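Opening the washer door with a two-finger gripper
Speaker notes, build night, Fri 5 July

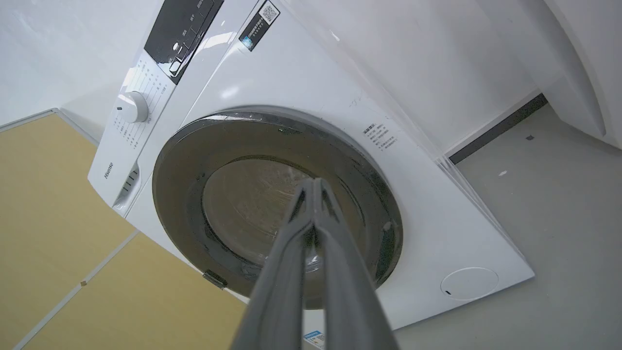 Wrist camera view. Gripper fingers in front of the door glass.

Slide 1. Scope
The talk covers one task: open the door of a front loader, hold it open, back out. Loading is a separate talk. Say this early, since the questions always go to laundry.
The arm is the Hova, built in the shared shop from the Zein joint set. Cart base, wheels locked, mains power. The control code is called Jerkumik and runs on an old desktop under the bench.

Slide 2. What the wrist camera gives us
Leave the title picture up while talking through this one.
The camera is fixed to the wrist, so the fingers always come in from the same edge. Useful for a check at startup: if the tips are not where the template expects them, the arm refuses to move.
The view is tilted. The washer front runs diagonally across the picture and no edge of the machine is level. Early code assumed an upright door and failed on almost every approach.
The door rim is the best feature we have. Dark gray ring on a white front, strong contrast nearly all the way around. We fit an ellipse to it and get the door plane from that.
Point out the bright arc along the top of the rim. That is a reflection, and it breaks the edge into two pieces. The fit drops any edge pixel above a brightness limit and works with what remains.
The glass is no help. Tinted, streaked with reflections, and the streaks move when the arm moves. Masked out completely.

Slide 3. Finding the hinge side
The hinge shows as a small dark block on the rim, lower left in this view. Once the ellipse is fitted, the code searches a narrow band on the ring for it. The pull point is taken opposite.
The control panel is the second check. Black strip, white knob beside it. If the hinge and the panel disagree about which way the machine is turned, stop and ask the operator.
We tried the QR sticker near the top as a marker. Too small at working distance. Dropped in February.

Slide 4. Fingers
Two parallel fingers, printed, gray. Current set is version 11.
Stroke is 70 mm fully open. The tips close to a near point before contact so they can get in behind the rim, then spread to hold.
Tip pads come from a Wodomex rubber sheet, cut by hand. Bare plastic slid off the rim. Replace the pads when they glaze over – sanding buys a few more runs, then they slip again.

Slide 5. The pull
The door swings on an arc and the cart does not move, so the wrist has to rotate through the whole pull. A straight pull loads the hinge sideways and stalls joint four.
Path is a circular arc around the hinge, 400 mm radius at the wrist. The latch releases with a jump. Jerkumik watches motor current and cuts the pull force at the drop. Without this the arm swings wide and hits whatever is beside the machine.
Release angle is 74 degrees. Past that the elbow runs out of travel.

Slide 6. Known problems
Ellipse fit is poor in direct sun.
Cart shifts if the floor is dusty. Wipe under the wheels first.
Cable to the wrist camera rubs at the forearm clamp. Temporary sleeve fitted, proper strain relief still to be drawn.
No force sensor. Motor current is a weak substitute – it cannot tell a stiff latch from a finger caught on the rim.

Slide 7. Next
Closing the door. A push with closed fingers should do it, but the latch needs a firm final shove and the pads are in the wrong place for that.
Files are on the shop server in the Hova folder. Print the fingers flat, not upright.
Questions. Keep the arm powered off while people come up to look.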